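The Quiet Fingers

By eleven in the morning Ľubomír Baláž had run the Rernell fingers 42 times and written the same word beside most of the runs. The word was "slipped".

He put the pencil down and rang the office at Likenov to say he would need until the end of July. The woman who answered said July was fine, provided the Malý set was tested as well. He told her it would be.

The Rernell fingers were the cheaper pair. They closed fast and hard, and on a thick handle they did well enough. On a teaspoon they tended to roll the handle before they held it. He had lowered the closing force by 25 per cent and then raised it again. He had tried coming in straight and coming in at a slant. 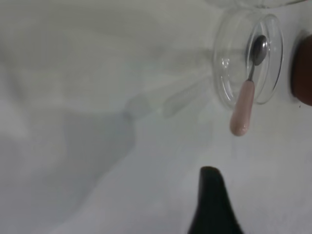

He wrote down the wrist angle, saved the log and went to fill the kettle. His father had mended clocks in a back room much like this one, and had also talked to himself while the water boiled. Ľubomír caught himself explaining friction to the tap.

After lunch he fitted the Malý fingers. Four screws, then the cable, then the calibration, which took 300 seconds and could not be hurried. He sat on the stool and waited for it. The old controller from Narnwood hummed under the bench. It had logged 3,279 hours and he had grown fond of it, though he would not have said so to Likenov.
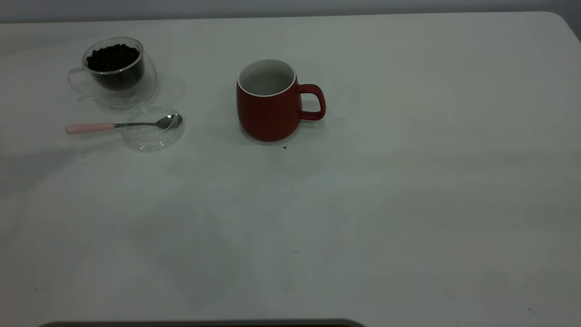 Narnwood wrote back while the calibration was still running. The controller was past its service life, the message said, and any figures taken with it should be marked as such. They could send a new one in a fortnight.

He answered that a fortnight was too long, and that both sets of fingers were being tested on the same controller, so neither had the advantage. Then he pressed the green key.

The Malý fingers closed slowly. He had expected to be annoyed by that. He leaned on his elbows and watched the force reading climb, level out and stay there.
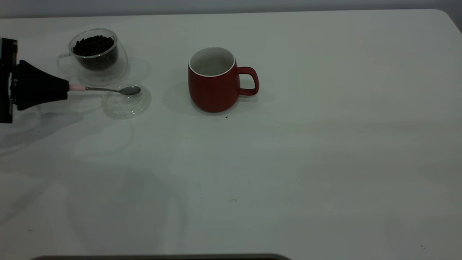 "Which pair would you buy?" his daughter asked on the telephone that evening.

"The slow ones, if it was my money."

She wanted to know whether it was his money. He said it was Likenov's, and that they would probably want the fast ones. Then she told him about the new flat, and he turned off the bench lamp and listened with his coat on.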